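Reading Local History, Session 4: The Parish Minute Book
Handout for the evening class at Rivley. Tutor: Tobias Mercado

Please bring this with you next time, along with a pencil. The archive at Drurkside does not allow pens, and the searchroom staff have heard every argument in favour of them.

What a minute book is

A minute book records what a meeting was willing to have written down. The Birkorcombe vestry met for most of a century and, if you believe its clerk, spent the whole of that time in cordial agreement about drains. Two families had stopped speaking over the same drains, as we saw from the letters in Session 3. The minutes say "after some discussion". When you meet that phrase, put a mark in the margin of your notes and go looking for the row.

Other phrases worth a mark:
"The matter was left on the table." Somebody important was against it.
"Mr Sang kindly offered." Mr Sang was cornered.
"It was again resolved." It had been resolved before and no one had done it.

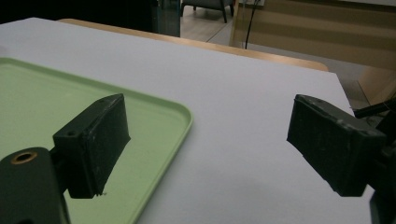

Dates and money

Meetings were often written up weeks afterwards, so the November entry may have been composed at Christmas by a man with a cold. Check the date against the accounts if they survive. In the Birkorcombe book they do, up to page 198, where the clerk changes and the arithmetic goes downhill.

Sums need the same care. The church roof is put down at 25 pounds in the first estimate and turns up two pages later at almost double, with no comment. Work out who was selling slates. Then look at who seconded the motion.

Be wary of totals that come out too neatly. The clerk claims 4000 bricks for the pound wall, which is a lot of brick for a place to keep stray pigs, and his own house acquired a wash-house that same summer. I have no proof, and neither will you, but you may say so in an essay if you use the word "perhaps".
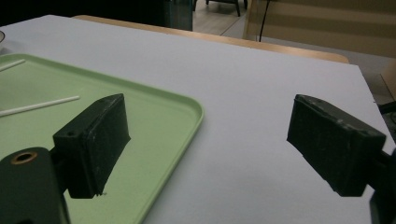
Handwriting is the part people dread, and it is mostly a matter of patience. Start with the words you already know must be there: the name of the parish, the months, "present", "resolved". Make yourself an alphabet from those. Long s will catch you out for a week and then stop.

Copy what is written, spelling and all. If you can't read a word, leave a gap in square brackets. Guessing is how Birkorcombe came to have a "Bear Lane" in the old guidebook. It was Back Lane.

For next time

Read the photocopied entries and pick one dispute. Write a page on what the minutes tell you and a second page on what they leave out. The second page is usually longer.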